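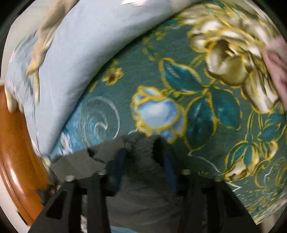
Figure 3. Grey cloth and a floral blanket on a bed.

4.2 Bedding and the sleep diaries

We had rather expected, when we began in Cumstead, that people would tell us mostly about noise, and it was a pleasant surprise to find so many diaries given over to blankets. Of the 97 households that kept a diary through January, 17 wrote about bedding nearly every night, often at lovely length. Altıntaş and Montes read these entries separately and then compared their notes over several long afternoons. Weight came up far more than warmth did.

Comments (2)

Sinan Kahraman: Did you ask about shared beds?

Sevim Sarıgül: My grandmother would have filled your diary twice over!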